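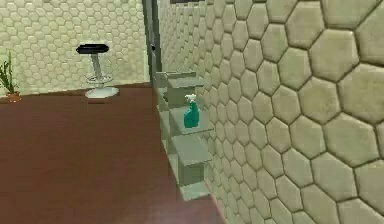 *Hexagonal wall tiles and a reddish-brown floor.*

**Ticket:** Lot 163 showing as Available on the public estate map
**Estate:** Bistavden, Stage 2
**Raised by:** Stonetti sales desk
**Listing software:** Tiveck
**Opened:** April 2020
**Priority:** Normal (changed to High, see below)
**Status:** Open

## Original report

Lot 163 is on hold. It has been on hold in our sales list since the contract went out to the buyer's solicitor. The public map on the Bistavden page has it coloured green and marked Available, with a Reserve Now button that works. A second party has pressed the button and paid the holding deposit, and would like to know when they can come in and sign.

The map also gives the size of the lot as 1 square metre. The correct figure is 1,984. I don't know if that is the same problem or a separate one but I'd be surprised if it was separate.

Please fix the status, fix the area and turn off the button.

## Tiveck support, first reply

> Thanks for getting in touch! Map colours can sometimes display incorrectly if your browser has stored an older version of the page. Please clear your cache and try again. If this has resolved your issue, no further action is needed.

## Stonetti reply

Cleared the cache. Tried another browser, then a phone on mobile data that had never opened the page before. Green on all of them.

I'd also point out that a stored copy of the page can't take a deposit. The reservation came through to us with a receipt number, so the live system believed the lot was for sale at the time. Can someone look at the record itself, please, and not the colour of it?

## Tiveck support, second reply

> We have checked the record for Lot 163 and can confirm the status field is blank. Blank statuses display as Available by default. Please make sure a status is selected before publishing. We have no changes recorded on our side.

## Internal notes (Stonetti, not visible to Tiveck)

Copying my own working in here because the last two tickets with them were closed while I was still typing.

"Please make sure a status is selected" assumes a person forgot to select one. No person selects it. The sales list goes out of our system as a CSV every night and Tiveck reads it in. The field has On Hold in it at our end. I have last night's file open and I'm looking at it.

Also, who decided that a blank status means the land is for sale? If the system doesn't know, the safe answer would be to show it as unavailable and let somebody ring us. I'll raise that separately and expect to hear nothing back.

### Check 1: is it only this lot?

Went down the whole of Stage 2 comparing the map against the sales list. Seven lots are wrong. All of them are green on the map. A few of them really are available, so the colour is right by luck, and that would explain why it wasn't noticed sooner. Every one of the seven has an area of 1 on the map.

The rest of the stage looks fine: area, frontage, price and status all match.

### Check 2: what do the seven have in common?

First thought was the street. Most of them are on the Crabtree Road side, where the boundaries were redrawn after the drainage easement moved. The project office was fairly sure it would be that, and said the surveyor's file had been "a bit funny". I wasn't convinced. There are other lots on Crabtree Road with the same easement and they come through perfectly well.

Second thought was that they had been edited recently. No, there are old ones and new ones in there.

Then I sorted the sales list by size. They are the seven largest lots in the stage, and the only ones over a thousand square metres.

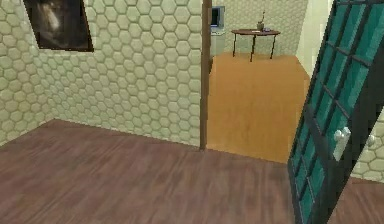

### Check 3: the file

Opened the nightly file in a plain text editor, which I should have done before anything else. Opening it in a spreadsheet hides the problem, because the spreadsheet tidies it up on the way in.

A normal row has this shape:

```
lot,area,frontage,status
```

And the row for our lot:

```
163,1,984,[frontage],On Hold
```

So the area is being written with its thousands comma and without quote marks around it. Tiveck splits the row at every comma, takes the area as 1 and the frontage as 984, and pushes everything after that one place to the right. What lands in the status column is the real frontage, a number. Tiveck doesn't have a status called that, so it throws it away and leaves the field blank. Blank means Available and so on to a paid deposit.

Confirmed on the map that the frontage for Lot 163 is listed as 984 metres. A block one metre square in area with nearly a kilometre of road frontage went through whatever validation they have without a murmur.

### Check 4: whose end is it?

Less clear than I'd like. The comma is in our file, so on the face of it it's ours. But the format template the file is built from belongs to Tiveck. We choose it from a menu in their portal and can't edit it. The menu now shows a template called "Standard (updated)". I don't remember the "(updated)" and neither does anybody else on the desk, but I've only got our memories to go on and wouldn't put much weight on them.

Found an old nightly file in the backup folder. Same lot, and the area is wrapped in quote marks. The quote marks went missing at some point between that file and this one, and we haven't touched anything on our side that I can find.

"We have no changes recorded" may be perfectly true. It could mean that changes aren't recorded.

## Stonetti reply (sent)

We've found the cause. The area field is being exported with a comma in it and no quote marks, so every lot over 999 square metres is shifted one column across when you import it. Seven lots in Stage 2 are affected. Attached are the rows from last night's file and the same rows from an older file with the quote marks present.

Questions:

1. When was the template "Standard (updated)" made available, and were we moved to it automatically?
2. Can you put the quote marks back, or give us the old template?
3. Can Reserve Now be switched off on those seven lots today, while the rest is sorted out?
4. Are other estates on this template? We'd want to know if we were them.

Changing the priority to High. There is a competing deposit on this land and somebody has to ring those people.

## Tiveck support, third reply

> Thanks for the detailed information! As a workaround, we suggest removing the comma from your area values. We have passed your feedback to the product team. Reserve Now can be disabled by you under Stage Settings.

## Internal notes, continued

That answers question 3, and half of question 2 if you're feeling generous. Nothing on 1 or 4.

Stage Settings turns the button off for the whole stage. There isn't a setting per lot. The sales manager doesn't want the whole stage switched off, and I can see why, though I'd argue one more double booking would cost us more than a few quiet days. Went with the middle road: typed On Hold by hand into the seven records in the portal, to be corrected once the import is right.
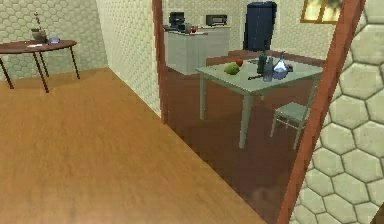
Checked again the next morning. The nightly import had run over the top of my edits and all seven were green again. I had half expected it. Paused the nightly import, retyped the holds and checked the map in a private window. They're staying put for now. The price of that is that every status in Stage 2 has to be changed by hand until the import goes back on, and the desk has been told so in writing.

### Removing the comma

The sales list stores the area as a plain number. The comma is added by the number format when the file is written. Changed the format on a copy of the list and ran a test export:

```
163,1984,[frontage],On Hold
```

Loaded the test file into the Tiveck sandbox. Area correct, frontage correct, status On Hold, button gone. Did the same for the other six and they all read correctly.

I don't fully trust it. Prices are exported through the same template and they have commas too. They still arrive with quote marks, so they import properly. Why one number field would keep its quotes and another lose them I can't tell you, and Tiveck haven't tried. If the price field goes the same way, every lot in the estate shifts and not just the big ones. I've taken the comma out of the price format as well. The brochure people have been warned that their mail merge may look odd.

### The deposit

The sales manager rang the second party. Full refund, requested through the payment provider, not yet confirmed as received. They were offered first refusal if the current contract falls over. The reservation email they were sent says "Congratulations, this lot is yours", wording that comes from Tiveck's default message. Changed ours to say the reservation is subject to confirmation by the sales desk. Legal should look at the old wording before anyone else does.

## Still to do

- [x] Comma removed from area and price on the live list
- [x] Reservation email reworded
- [x] Holds entered by hand on the seven lots
- [ ] Nightly import back on (waiting on one clean run in the sandbox overnight)
- [ ] Compare map and sales list line by line after the first live run
- [ ] Same check on Stage 1, which has fewer large lots but does have some
- [ ] Confirm refund received
- [ ] Written answer from Tiveck on the template change
- [ ] Ask for blank status to default to Unavailable

## Tiveck support, fourth reply

> We're glad the workaround has resolved your issue! This ticket will now be closed.

## Stonetti reply

Please reopen. The workaround is ours to maintain and the template is still wrong. Questions 1 and 4 haven't been answered.

*Ticket reopened by customer. Awaiting response.*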